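Workplace Habits, handout 5: The tidy desk and what it is supposed to do for you
Course leader: Silvia Jelínek

Most desk advice is sold with great confidence and very little behind it. The Bernholm leaflet you were given last time promises that a clear surface will "free the mind". It doesn't say whose mind, or how anyone checked. Read it again before the seminar and mark every claim you could test with a ruler or a clock.

What can be defended is duller. Things you reach for often should be near. Cables should run where they won't be dragged by a sleeve. A keyboard you aren't typing on takes up room all day, and people stop noticing it after a week or so.

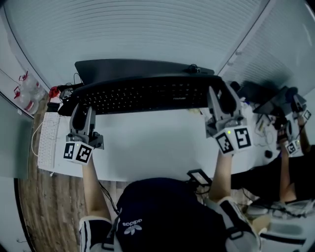

Fig. 2. White desk with two keyboards, the black one lying across the back and the white one turned upright along the left edge. Note the cluster of black cables near the far left corner.

Is turning the spare keyboard on its side tidying? Dušan Kratochvíl argued in May that it is only parking. I half agree. It does leave the middle of the desk to work over, but a parked thing tends to stay parked, and its cable stays with it.

Floor storage has the same trouble. Water jugs by the wall, as in Fig. 2, are off the desk, and the leaflet would call that a success. I would ask how far you have to lean.

For the seminar
Choose a desk you use yourself. Move 3 things, leave them for a working day, then write up to 300 words on which ones drifted back. "It felt calmer" will not be accepted as a finding. Hand your notes to Štefánia Malý.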